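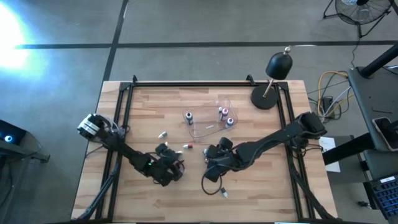 作業ノート > 小物整理 > 2023年11月10日

サイト内を検索 キーワードを入力

金曜。朝から小瓶とキャップの整理をやってます。前から気になってたんですよね、木の作業台の上に細かいものがどんどん増えていくのが。キャップとか、小さいバイアルとか、もう何のフタだったか分からない部品とか。6月に一度ちゃんと片づけたはずなのに、またこれです(前回のノートを読み返したら同じことを書いていて笑いました)。

で、今回は透明トレイ方式にします! 引き出しにしまうと中身を忘れるので、外から見えるのがいちばん。Brurdaleの棚に置いてある在庫表だと小瓶は全部で276個あることになってるんだけど、今日はそこまで手を出しません。台に出す分だけ。

やり方のメモ。まず瓶とフタを分ける。フタのない瓶は別の箱へ。赤いフタと白いフタは混ぜて入れてOK、色で分けるのは前にやって挫折したので。背の高い瓶はトレイに入れると倒れやすいから横に立てておく。小さい白いフタは木目の上だと本当に見失いやすくて、端に寄せず真ん中に集めておくほうがあとが楽です。あと、ラベルはPlulariの幅の狭いテープを使うこと。太いほうは小瓶に巻くと端が浮いてくる……。ラベルの在庫は56枚、今週は足りるはず。

昼前に30分だけ休憩して、コーヒーを飲みながらトレイの大きさを考え直しました。角の丸いのは拭きやすくて好きなんだけど、仕切りを入れるとなると隙間ができるんですよね。Mykhailiukのカタログに仕切り付きが800円で出ていて、ちょっと心が動いてます。

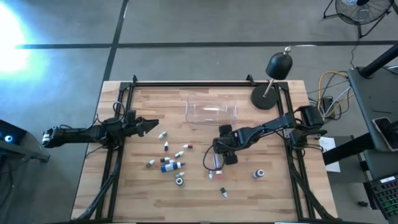
Bohdana Pasichnykからは、仕切りを買う前に空き箱を切って一週間試してみたら、と言われました。瓶の太さがばらばらだから、既製品だとどうせ細いのが中で転がるよ、とのこと。たしかに。厚紙ならZosarの箱がまだ棚の下に残ってるので、来週それで作ってみます。高さは瓶の肩くらいまで、深くしすぎるとつまみにくい。

あとAyantu Wakoに、合うフタが見つからない瓶をいつまで取っておくか聞くこと。私は月末で処分でいいと思うんだけどなあ。

このページを印刷 | メールで送る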